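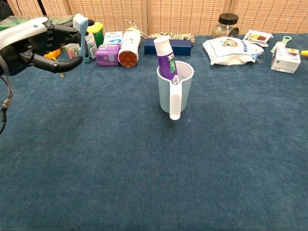
Minutes of the Drutodow workshop group, hand and arm build, meeting of 2025-07-11. In the chair: Wing-yan Tang. Minutes: Didier Leblanc. The previous minutes were taken as read, with one correction: the spare power supply is rated at 24 V, and was entered as 12 V. The bench layout for the bathroom set was agreed as it stands, with the teal-blue felt cloth over the table, the pale blue cup near the middle with the toothpaste leaning in it, the toothbrush handled upright with the bristles at the top, and the mixed household items kept in a row at the back against the woven divider. The foreground is to stay clear so that the hand has room to set things down.

1. Matters arising

Forearm casing. The screws at the wrist end were working out under vibration. Didier has refitted them with thread lock. To be checked again in August.

Felt. Wing-yan asked whether the cloth should be clamped at the front. It creeps towards the operator when the hand drags an object. Agreed to try double-sided tape at the corners first.

2. Hand

Finger tendons on the Skisis hand were re-tensioned during the week. The index finger still closes ahead of the others and tends to rotate a thin handle before the thumb arrives. Wing-yan proposed delaying the index by 50 ms in the grasp routine. Didier would prefer to correct it mechanically at the spool, on the grounds that a software delay will have to be changed each time the tendon stretches. Agreed to do the delay now and look at the spool when the hand is next opened.

Cable below the wrist. The black lead hangs low enough to touch the cloth in some poses. It is to be tied back along the forearm, leaving slack for full wrist rotation. Connector to be sleeved at the same time.

Fingertip pads. Silicone pads against bare tips: no decision. Pads grip the brush handle better but catch on the rim of the cup.

3. Control software

The Lui branch was merged. Gripping force is now set per object in a plain text file; the old global value has been removed and scripts that refer to it will stop with an error. Didier to go through the older scripts.

Logging. The log drive filled up again. More than 500 runs are held on it, many of them aborted starts. Aborted starts to be deleted after two weeks unless marked.

4. Task list

Brush into cup: continue. Release height to be lowered, as the brush is being let go too early and strikes the rim.
Toothpaste out of cup and back: next.
Cap removal: deferred until the second arm is mounted.
Items from the back row: order to be settled. Didier suggested the boxes before the jar -- the jar is glass and the lid screws on.

5. Parts

Botora bearings have arrived, two of them in the wrong size. Wing-yan to return these. No other orders outstanding.

6. Any other business

The fuse on the bench supply is to be replaced like for like. The box of spares is under the lathe.

Next meeting in August, date to be circulated.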